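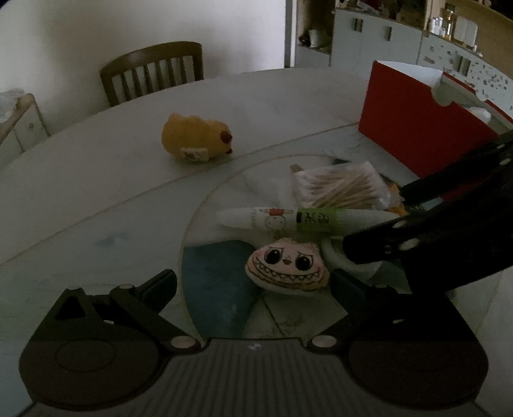

When will the jury in the Lomcombe warehouse fire case start deliberating?

Judge Kirstin Laing told jurors to expect closing arguments once the defense finishes with its last two witnesses, and deliberations will begin right after that. She did not set a day. Both sides have told the court they need no more than a morning each for closings.

The case has moved faster than the schedule handed out at the start. Prosecutors rested after calling 20 witnesses, and the defense has said it will call four. Two of those have already testified. The defendant, a former night manager at the Alva Street warehouse, is charged with arson and insurance fraud. He has pleaded not guilty to both.

Most of the argument is over a phone call. A man called the county emergency line on the night of the fire last August and said there was smoke coming from the loading dock on the east side. He hung up before the dispatcher could get his name. The number traced back to a desk phone inside the building.

Prosecutors say the caller was the defendant, and that the call puts him inside at a time when he told police he was at home in Trilelwood. Two former coworkers listened to the recording in court and said they recognized his voice. One of them said she had worked the same shift with him for years and had no doubt. The other was less firm. Under cross-examination he agreed that he had told a detective it "could be" him, and that he only became sure after hearing the recording a second time.

The defense spent most of yesterday on the same recording. Koen Vanhove, an audio analyst hired by the defense, testified that the call is too short and too noisy to match to any one person. An alarm is sounding through most of it, he said, and the caller coughs over several words. He told jurors that people who know a suspect, and who have been told who the suspect is, tend to hear that person.

On cross-examination, prosecutors asked Vanhove whether he could rule the defendant out. He said he could not. They also asked about his fee, which he said was the same whatever he concluded.

Jurors asked to hear the call again before the lunch break, and the judge allowed it. It was played twice through the courtroom speakers. Headphones will be available in the jury room.

The rest of the evidence has drawn less attention. A fire investigator testified that the fire began in a stack of packing material near the dock and that he found traces of a liquid fuel. The defense pointed out that forklift fuel was stored nearby and that the stored cans were damaged in the fire. An insurance adjuster walked the jury through the claim filed by the warehouse owner, which listed 2,113 items. The owner has not been charged. Prosecutors say the defendant was promised a share of the payout, and they have shown the jury a text message that mentions "the 1,000 up front." The defense says the message was about the sale of a used car.

It is still not known whether the defendant will testify. His lawyers told the judge they would decide after their last witness. If he does, prosecutors are likely to ask for extra time, and closings would move back.

A few notes for readers who plan to attend. The trial was moved here from Jevport before jury selection, and it is being held in the smaller second-floor courtroom. Seating is limited and masks are required. Phones have to be off – the judge sent one person out yesterday when a phone rang during testimony. An overflow room on the first floor has a video feed, with sound, and usually has open seats in the afternoon.

The court will post the verdict on its website after it is read. We will send a separate email to subscribers when that happens.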